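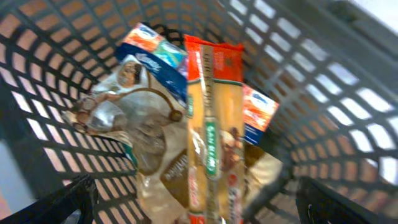
*Wrist view, basket unload, Kleenex at the back and right.*

**nfajardo:** Tissue boxes are solved. Clear crinkly bags are not. Depth drops out on the glare.

**efa_t:** Disagree. Hurnmont runs bags with suction, 500 picks, 3 drops.

**nfajardo:** On a flat belt. Try it with a long package lying over the bag.

**girish_u:** So pull the top item first. Ordering is the easy part.

**efa_t:** Agreed. Cycle time is my complaint. My kid unloads a basket faster.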